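Talk notes: Snacks on the bed, or how we got our examples
Fovitz meetup, Thursday, second slot

(Wait for the coffee line to clear. Water. Start anyway.)

Hi everybody! So I'm going to talk about the least glamorous part of teaching a machine to pick things up, the part where a person sits there and picks things up, over and over, with a gripper in each hand.

Slide 1, Nidus. That's our project name, don't ask. The goal is a policy that can sort small packaged food. Pouches, bars, tubes, the odd piece of fruit.

Slide 2, the number. We have 3476 episodes as of this week. (Pause, somebody usually asks.) An episode is one grab and one release. If you fumble and recover, keep it! We threw those away in March and the policy never learned to try again. I'm still a bit sore about that.

Slide 3, why homes. Our first 100 episodes were all on a white lab table, and wow, did the thing love white lab tables. Put it on a patterned bedspread and it went for the flowers. So now we record on beds, rugs, kitchen counters, whatever people have.

Slide 4, clear plastic. Spend time here. Clear bags are awful, you get the glare and the stuff inside and the print on the front all at once. Go in with the fingers wide, slow down, close on the middle of the bag. Same for you as for the policy, really.

Slide 5, piles. Let things overlap. My neat rows looked lovely and taught it nothing about a packet lying across another packet. Rule at Lemieux (the other site) is to reshuffle after every 10 episodes. I do it after 7 because I get bored.

Slide 6, two hands. Decide before you start which hand is going to move first. If both drift toward the same bag you get a muddle in the data, and Jivurlow, our labeling tool, hates a muddle. Skip the Jivurlow demo if we're past the half hour.

Last slide. Leave it up during questions, and mention that the wrappers come in all sizes and languages and we never sort them first.

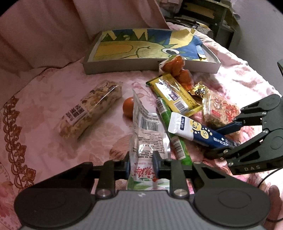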